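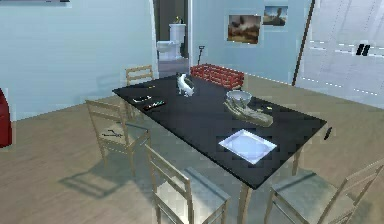
Running a fair clear-the-table trial in simulation

Most student robot clubs I have visited can show you a simulated robot clearing a table. Far fewer can tell you how often it manages it, from which starting positions, and who decided what "cleared" meant. This page is how we run the house tasks at Furkotik, our after-school club, after two terms of believing our own numbers and regretting it. The task sounds simple: take the things off the dining table and put them where they belong. Then you look at a layout where the scissors are lying open on a chair seat, a crumpled cloth is tangled up with a shallow bowl, and something black and narrow is already partly over the table edge, and you find that your group has four different ideas of what the robot is supposed to do.

You will need the simulator, a house layout (we use one called Sulen, which has a dining room with other rooms off it), a shared spreadsheet and at least two people who are willing to annoy each other. A fast computer helps. It will not help as much as the spreadsheet.

Step 1. Write the task down before anyone touches the code

One sentence, in plain words, agreed by everybody. "Clear the table" is useless. Ours currently reads: "At the end of the run, every listed object is inside its listed container or on its listed surface, and the robot is not holding anything." It took a whole session to write and I would still change it.

Pay attention to the objects that start somewhere awkward. Are scissors on a chair part of clearing the table? We say no, unless they are on the list. Another school may say yes. Either is fine, provided it was written down before the first run. What you can't do is decide afterwards, when you already know which answer makes you look better.

Step 2. Make the list by object name

Open the layout file and copy the names out of it. Don't make the list by looking at the screen. Ruth Agudelo did ours by eye the first time and wrote "small yellow thing", and there was more than one small yellow thing. She now keeps the official copy and is quite fierce about it.

For each object, note where it starts, where it must end up, and whether anything is on top of it or tangled with it. The bowl and the cloth go on the list as a pair, with a note saying which is to be moved first if you care about the order. We don't care about the order. We do care that the cloth isn't dragged over the edge with the bowl still on it, so there is a line for that too.

Step 3. Decide what counts as a failure

Write the failures out as a second list. Ours has:

Object dropped on the floor
Object put in the wrong place
Chair pushed more than a hand's width
Robot stopped by a human
Time ran out

The chairs caused the longest argument. In Sulen they stand all round the table, with one pulled out on the left, and our planner liked to shoulder its way through. It was getting the objects and leaving the furniture somewhere else. Alcides Condori said that in a real home you would be cross about it, and he was right, so it went on the list and our success rate fell by a lot that evening.

Step 4. Fix the time limit

We allow about 500 simulator steps for each object. There is no science in this. We picked it by watching a few runs and doubling what a decent one needed, and I would be suspicious of any club that claims a better reason. The important thing is that the limit stays the same for the whole set of runs. If you give the robot longer on the days it is slow, you have no limit.

Step 5. Shuffle the starting positions

This is the step that gets skipped. A layout straight out of the box is one arrangement, and a program can be nudged and tweaked until it does that arrangement perfectly. All you have then is a very expensive animation.

We use 16 starting layouts. In each one the objects on the list are moved and turned by a random amount, the chairs are shifted a little, and the robot begins in a different spot. Save the random seed for every layout next to the result. If you can't reload a layout exactly, you can't check a result, and an unchecked result should be treated as gossip.

Keep 12 of the layouts for working on. Lock the other four away until the end. By "lock away" I mean that someone outside the coding group holds the files. With us that is Teófilo Urrego, who teaches geography and can't be talked round.

Step 6. Check the surfaces the camera struggles with

Before the proper runs, drive the robot's camera slowly round the table and look at what your object finder thinks it sees. Shiny pale things on a dark top are worth special care. The white tray on our table throws back a good deal of light, and our finder kept reporting it as two objects, one of which was the glare. Small dark things on a black tabletop have the opposite trouble and simply go missing.

Write down each wrong guess. Don't fix them all at once. Change one setting, go round again, compare. I know this is dull. The students know it is dull and tell me so.

Step 7. Add the door, but score it separately

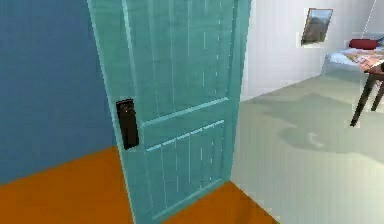 The door task: teal door partly open, bedroom on the far side.

Sooner or later someone will want the robot to carry an object into another room. Resist joining this to the table task straight away. A run that clears the table and then gets stuck at a door is two results, and if you add them together you will learn nothing about either.

Set the door task up like this. Start with the door part open, as in the picture, and ask only that the robot gets through without touching it. Next, start with the door closer to shut, so it has to be pushed or pulled wider. Leave the fully closed door for last. The handle plate is a small dark target, and I have yet to see our arm work it twice in the same way.

The other trap here is the floor. It changes from orange to a pale grey-green at the threshold, and a navigation program that has learned to trust one floor colour may treat the next room as a wall, or as a hole. Ours stopped dead at the line. Kyrylo Symonenko spent most of March looking for a fault in the wheel code before somebody thought to paint both floors the same and try again. The shadow on the floor of the second room is worth testing too. Turn shadows off, do a few runs, turn them back on. If the results change, your program is steering by something it shouldn't.

Step 8. Do the runs, all of them, in one go

We do 40 runs for a result we are willing to print on a poster: ten on each of the four locked-away layouts, with the physics noise switched on so that no two are quite alike. Start them, leave the room, come back. No stopping a run halfway because it "looked wrong". No quietly starting again because the computer was busy. If a run crashes, it goes in the sheet as a crash.

One person reads out the result, another types it in, and neither of them should have written the code being tested. We let Pornuvel, the scoring script the older students wrote, make a first guess at pass or fail. Then a human watches the replay. The script once passed a run in which the bowl had sunk halfway through the tabletop, and it was perfectly happy about it. It was in the right place, according to the script.

Step 9. Report it in a way you would accept from a rival

Give the number of runs, the number of layouts, the failure list with a count beside each line, and the time limit. Put the worst run on video as well as the best. When Walter Bermúdez brought his team over from Escobar for a joint Monday session, he asked to see our worst run before anything else, and we had deleted it. I don't recommend the feeling.

Please also leave out the word "household" unless you have tested in more than one house. A robot that can manage Sulen can manage Sulen. Friction in a simulator is a number that someone typed in, the cloth is a rough stand-in for cloth, and the light doesn't change when a cloud goes over. I like simulation and we couldn't run the club without it. I just wouldn't let any of these programs near my own kitchen yet.

If your numbers look too good

Check whether the objects really moved between layouts. Check that the robot isn't reading positions directly from the simulator, which some example programs do by default, tucked away in a settings file. Swap the locked-away layouts for fresh ones and run the set again. If the figure drops sharply, the second figure is the one to print.

If your numbers look too bad

Sort the failures by type before touching anything. Ours were mostly one fault, the chair on the left, and a wider turning path sorted out a good part of it. The tray is still giving us trouble. If anyone has a way of dealing with the glare that doesn't involve making the tray a different colour, please send it in, with the seeds.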